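Cable rules before speed rules

Every two-arm cell I visit has a speed limit taped to the door. Fine. Almost none has a rule for cables, and that's where my money goes. At Tilard we wrote 5 rules and 3 of them were about slack. People laughed, then stopped teh laughing.

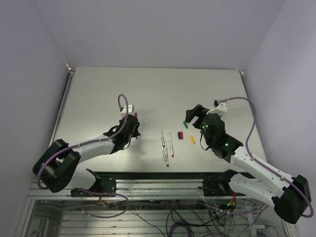

Two arms, pens and blocks between them. Purple cable looped over each wrist.

So - write it down. How much loop, where it's clipped, who checks it. One page, not the 9 Stetum sends out. And check it every shift, even the boring ones.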